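Why does my tummy flip before I talk in class?

Big day. Your turn to talk. Hands sweaty, heart going boom boom. Whats going on in there?

Its adrenaline. A tiny chemical your body makes when something feels scary. It tells your heart, hurry up! More blood to your legs and arms. Less to your belly, so your belly feels fluttery. People call it butterflies.

Grown-ups get it too. At Belberg Hall one singer did 317 shows and still got wobbly before every one. Teachers get it. Coaches too.

Stuff to try: breathe in slow, breathe out slower. Wiggle your toes. Practice on your dog, or a teddy, or 16 teddies.

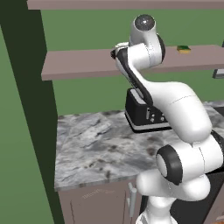 How long do the butterflies last?
Usually a few minutes. Once you start talking, your body begins to calm down and teh flutters fade.

Next time: why do we blush?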